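The Demonstration Problem

A small lab says people with hand-held grippers can teach robots to clean a kitchen. The numbers are good. What they measure is less clear.

By Orla Nic Giolla
Sep 15, 2021

Kevin Daly has been putting a sponge in a basket since nine in the morning, and he'd like a coffee. He doesn't get one until the run is finished. The run ends when Ruairí Ó Dubhghaill, who built the recording software, says it ends.

Daly isn't controlling a robot. There's no robot in this part of the job, and that's the selling point of the method the Evilley lab calls Drisberg. A person does the chore with a gripper in each hand, small cameras record what the grippers see, and a learning program later tries to turn the footage into arm movements. Robot arms are expensive and slow to drive by remote control. People are cheap and quick, at least until they want coffee.

The work surface is a white foam board laid over a table. The task sounds like something a toddler could manage: pick up the block, put it in the basket, let go.
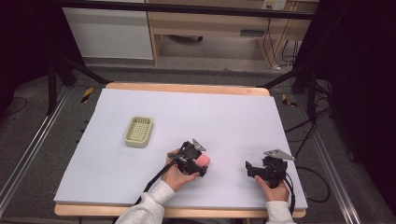

What the paper claims

The lab's draft paper reports 378 demonstrations, collected over 8 days in January by 2 people. A robot trained on them finished the task far more often than one trained on remote-control data gathered in the same number of hours. I have no reason to doubt the result. I do doubt the sentence that comes after it, which says the approach "extends naturally to household environments."

Naturally is a big word for a foam board. Houses have crumbs, bad light, cats and drawers that stick. The board has almost nothing on it, and the test robot was judged on a board of the same kind. When I asked Darragh Conneely, who leads the project, how the system does on a real counter, he said they had tried it 3 times and would prefer not to discuss it yet.

He was friendlier about the grippers. Each carries its own camera, aimed past the fingers, and the learning program is given that close-up view and very little else. Conneely argues this makes the data portable. Bolt the same fingers and the same camera onto a robot, and the robot sees what the person saw. Where the arm is mounted, or what color the walls are, shouldn't matter much.

I spent an hour going through the recordings with him, and a lot of what I saw was fingers and pale background. 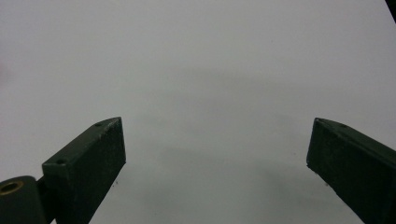 Conneely thinks these stretches are useful, because a robot has to know how to approach a thing before it can grab it. Aidan Noonan, who works on a competing method at Uveck and has read the draft, thinks they're mostly padding. "If you've got a long recording and the object is in view for a small part of it, you should say so," he told me. "They give you the number of demonstrations. I want to know how many useful seconds are in there."

It's a fair complaint, and the draft has no answer to it. Nor does it say how failed attempts were handled. Ó Dubhghaill told me that fumbles were deleted if both people agreed it was a fumble. I asked whether they kept a list of what they had thrown out. They had, for a while.

None of this is cheating. It's how a lot of work in this field gets done, with sensible people making small choices late in the afternoon. But those choices decide what the robot learns, and a reader of the paper can't see them. Two labs could follow the same written method and end up with very different data.

Wear and tear

Then there are the fingers themselves. If a robot is to copy what the person did, its fingers should grip the way the person's did. Conneely's team assumes they do. Nobody has tested whether a worn pair holds a sponge differently from a fresh one.
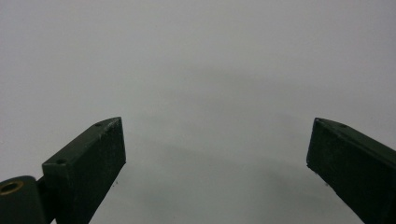
The view from one of the hand-held grippers, with the fingers open.

Daly, who has logged more hours with the devices than anyone, says he adjusts his grip without thinking when a finger starts to slip. A robot trained on his hands would get the adjustment and none of the feeling behind it. Conneely called that "an interesting point" and wrote it down.

The lab plans to send a set of grippers to the Ní Chonaill group, which will collect the same task in its own building with its own people. I'd wait for that before believing anything about households. Conneely expects the results to hold up. Noonan expects a long argument about lighting.

Daly got his coffee at twenty past eleven and went back for another run.

Related stories
Why Robot Success Rates Are So Hard to Compare
Inside Uveck's Remote-Control Room
The Long Wait for a Robot That Folds Laundry

Contact us | Copyright 2021. All rights reserved. | Back to top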